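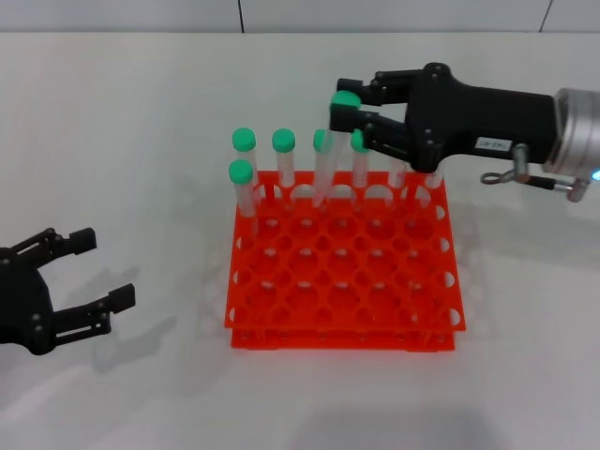 Tube rack task, right arm on the lift, left arm parked open. Bench 2, Allholm.

Pre-session safety and data check, two-arm bench
Filled in by: Begoña Peñalver
Date: 25th February
Task: tube lifts from the orange rack, for the Kedudis training set
Marks: OK / FIX / N/A, with comments after each

Yes, I'm in on a Sunday. The building's quiet, the aircon's off and I've got the good chair, so my comments run on a bit this time (sorry to whoever types these up, which is probably me).

PART A: BEFORE POWER

1. E-stop within reach of the operator's seat
OK. It had wandered behind the monitor again, so I've stuck it down with hook tape on the left side of the keyboard. Please leave it there! If you're left-handed and hate it, come and see me and we'll work something out.

2. E-stop pressed, both arms confirmed dead, reset
OK. Both arms dropped out straight away.

3. Floor inside the yellow line clear
FIX, then OK. Somebody's backpack and a power board. The power board belongs under the bench, cable-tied, and I've done that now.

4. Cables at both wrists, full swing by hand
OK on the left. On the right there's a bit of drag when the wrist rolls all the way over. Nothing's rubbing through, but I'd like it looked at before we start anything with big rotations. For straight lifts it's fine.

5. Gripper screws, finger joints
OK. I went round the lot with the small hex key. One on the right upper finger took nearly a quarter turn, so keep this one as a daily check, please, even when you're in a hurry.

PART B: THE BENCH

6. Table wiped, nothing on it that isn't in the task
OK. I know I bang on about this, but a stray pen in one session and no pen in the next is exactly the sort of thing the model will latch onto. Pens live in the drawer.

7. Rack square to the table, no cracks
OK. The orange one has held up beautifully. I've got a spare in the cupboard, same colour, but don't swap it in halfway through a session. Finish the batch, note the change, then swap.

8. Tubes plastic, capped, no liquid
OK. Green caps only for this task. We're not approved for anything wet on this bench, and that includes "just a bit of water for realism". I checked every cap by hand and gave them each a little twist.

9. Tubes seated
See comment. They don't all stand straight in those holes, there's always one having a lean. Leave it! We want leaners in the data, and Stokari's trial stations won't have perfectly upright tubes either. The only thing I'd reset is a tube that has come right out or is jammed across two holes.

10. Lighting
OK. Overheads on full, blind down. If the blind has to go up, write it in the session notes, as the shadows off the arms change quite a lot.

PART C: POWERED, NO RECORDING

11. Both grippers open and close on command
OK. Left was a touch slow on the first go and normal after that. I'll keep an eye on it.

12. Grip force set to the soft profile
FIX, then OK. It had been left on the profile from the Zepeda crate job, which would have made short work of a plastic tube. Whoever's last off the bench, put it back to soft. I've added a line to the shutdown sheet.

13. Idle arm parked wide of the rack
OK. For this task the left stays open and still while the right does the lifting. If your left hand gets twitchy on the controls, rest it in your lap (I do).

14. Dry run, one lift and one return, slow speed
OK. Come up straight until the bottom of the tube is clear of the upper plate, and only then go sideways. The lower finger hangs down over the neighbouring tubes in the back row, so watch it on the way out. It's easy to clip a cap when you're looking at the one you're holding.

PART D: RECORDING

15. Disk space and camera feeds
OK. Feeds all live, clocks matched, plenty of room.

16. Fumbles kept and tagged
OK. A dropped tube or a second grab gets tagged "recovery" and kept. Please don't delete them because you're embarrassed, mine are in there too and some are shockers. Delete only if a person's hand came over the line during the take.

17. Breaks
OK. Fifteen minutes off after each batch. I was slack about this last August and my wrists let me know all about it.

Episode count at start of session: 1690

OUTSTANDING
Right wrist cable drag, to be looked at before any rotation tasks.
Left gripper slow on first close, watch only.
More hook tape, we're out.

Bench cleared for recording at slow and normal speed. Not cleared for fast.
B. Peñalver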